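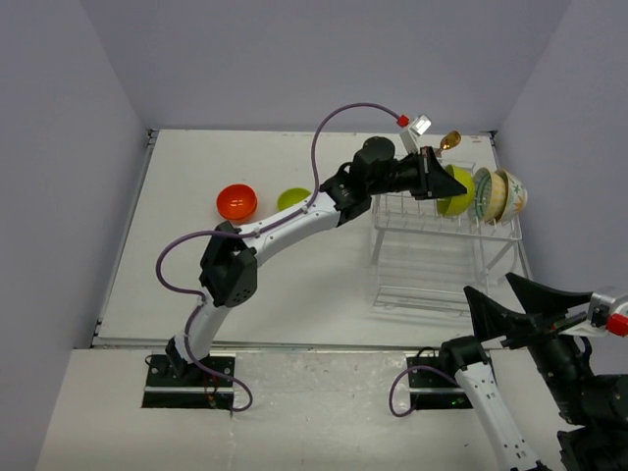
Fig. 1. Bowls on their sides in the upper tier of a white wire rack.

Courses > Home Skills > Wudville Evening Program > Handout 3

Print this page | E-mail this page

Okay, dish racks! I promised I'd get to these after the washing-up talk, so let's go. Look at how the three bowls in Fig. 1 stand in a row – lime green, then the pale yellow one, then the cream one with the green and orange pattern. On its side, a bowl drains from the rim and takes up hardly any room. I used to stack mine upside down on a towel (don't!) and they stayed damp till lunch.

Notice how close the two patterned ones sit. I'd slide them one prong apart if you've got the space.

For next time: try your own rack both ways, bowls flat and bowls on edge, and jot down which lot dries first. Bring your notes to Room 32.

Last updated: November 27, 2018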